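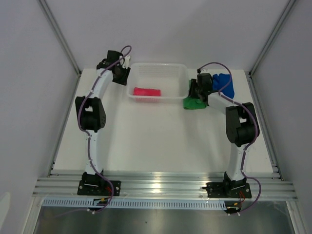
**Figure 3.** Tabletop workspace with pale gray-white walls.

## 4. Storage Conditions and Seed Viability

### 4.1 Study households

Seed saving in the upper Ruddock valley is mostly a household matter. Of the 32 households that agreed to take part, all grew at least one bean variety from their own seed, and most had done so for more than ten years. Plots were small. The growers sold little of what they harvested and kept seed mainly for their own use, with a share going to relatives and neighbors in the spring.

We asked each household to set aside seed from a single variety and to store it in the way they normally would. No instructions were given about containers, rooms, or drying times. We wanted to know how well ordinary practice works, and advice from us would have changed it. Two households asked for paper packets to label their lots, and we supplied these.

Three varieties made up the bulk of the material. Tukora is a tan pole bean with a thick seed coat, grown for drying. Grikitz is a smaller dark bush bean, eaten both green and dry. Silleo is a white bean that came into the valley more recently and is grown by younger households in particular. Growers described Silleo as easy to shell and hard to keep, and several said they no longer tried to hold it past a second winter.

### 4.2 Storage practice

Almost 20 of the households kept their seed in glass jars with screw lids. The others used cloth bags, tins, or paper envelopes placed inside a larger box. Jars were favored by growers who had lost seed to weevils in the past. Cloth bags were more common in the older houses, where seed was hung from a rafter in an unheated upper room.

Drying before storage varied more than the containers did. Some growers left pods on the plant until they rattled, then shelled and stored the seed the same evening. Others shelled early and spread the seed on trays for up to three weeks. In wet autumns nearly everyone brought whole plants indoors and hung them upside down. The test growers used for dryness was the same across the valley: a seed was bitten or struck with a hammer, and if it dented, the lot went back on the tray.

Temperature loggers were placed beside the seed in August and left in place through the following summer. Kitchens were the warmest and least steady locations, with daily swings that followed cooking and heating. Cellars were cool but damp. Upper rooms were cold and dry in winter but became hot in July, a point that growers themselves raised when they explained why they moved seed downstairs before haymaking.

### 4.3 Germination testing

At the end of the storage period we collected a sample from every household. Seeds that were visibly broken or insect-damaged were removed and weighed separately. The remaining seed was pooled by variety and storage type, and 800 seeds were drawn for germination tests. Seeds were placed between sheets of moistened paper towel, rolled, and held upright in covered trays. A seed was scored as germinated when the root was at least as long as the seed itself. Hemant Kanaujia scored all of the rolls, so differences between scorers do not enter into the results.

A second set of 255 seeds was sown directly into garden soil at a plot near the valley road. This sowing was meant as a check on the paper towel results, which tend to flatter weak seed. Emergence in the soil was lower for every variety, as expected, and the ranking of storage types was unchanged.

### 4.4 Results

Moisture at the time of sealing mattered more than the choice of container. Seed that had been dried on trays and then put in jars germinated best in all three varieties. Seed jarred on the day of shelling did worst – in several lots it had molded, and the growers had already thrown part of it out before our visit. Cloth bags fell between the two and were more forgiving of short drying times, presumably because seed could go on losing moisture in the bag.

Tukora held up well under almost any treatment. Grikitz showed a clear drop in kitchens and little change elsewhere. Silleo lost the most, and the loss was greatest in cellars, where seed in bags took up moisture over the winter. This agrees with what growers had told us at the start of the study, although most of them blamed the variety itself and few mentioned the cellar.

Insect damage followed a different pattern. It was close to absent in sealed jars and heaviest in cloth bags kept in warm rooms. Five households put their seed outdoors or in a freezer for several nights before storage. None of their samples contained live weevils, but the number of households is too small to separate this from the effects of location.

### 4.5 Limits of the data

The samples cover one storage year, and that year had a dry autumn. In a wetter season the gap between tray-dried and freshly shelled seed could well be larger. Households also chose their own methods, so container type is tied to the age of the house, the size of the kitchen, and the habits of whoever does the shelling. We have not tried to correct for these links. Seed older than one year was offered by several growers and was tested informally, but the storage history of these lots could not be confirmed and they are left out of the analysis.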